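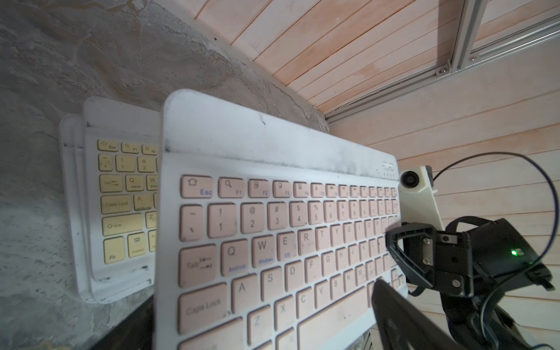
Home > Support > Keyboards > Cleaning and Setup FAQ

What takes gray marks off the white case?
A cloth dampened with isopropyl alcohol, 70 percent or weaker. Work along the band over the function row, where smudges collect. Do not spray the case directly.

Can the same cloth be used on the keycaps?
Use water and a drop of dish soap on the caps. Alcohol can dull the printing, the small blue legends first.

How do I get dirt out from between the keys?
Switch the keyboard off and take out the batteries. Turn it upside down, tap the back, then run a soft dry brush along each row. Pull caps only if a key sticks.

What do the blue words on Q, W and E mean?
They are layout selectors. Q is Android, W is Windows, E is iOS. On the Costik 82, hold Fn and the letter for three seconds. Other models may differ, so check the leaflet.

Why are the indicator lights off?
On the Costik they go out after 18 seconds without a keypress. Press any key. If they stay off, replace the batteries.

Can I swap pink and yellow keycaps between boards?
Only if both have the same part number on the underside. Pamumora stocks pink and yellow sets under part 869.

Two keyboards on one desk are mixing up their input. What now?
Switch both off, delete both pairings, then pair them one at a time. Label the undersides.

How long before a washed cap can go back on?
Leave it overnight on a towel, legend side up.

Page maintained by Nassoro Mugo. Last revised 16th May.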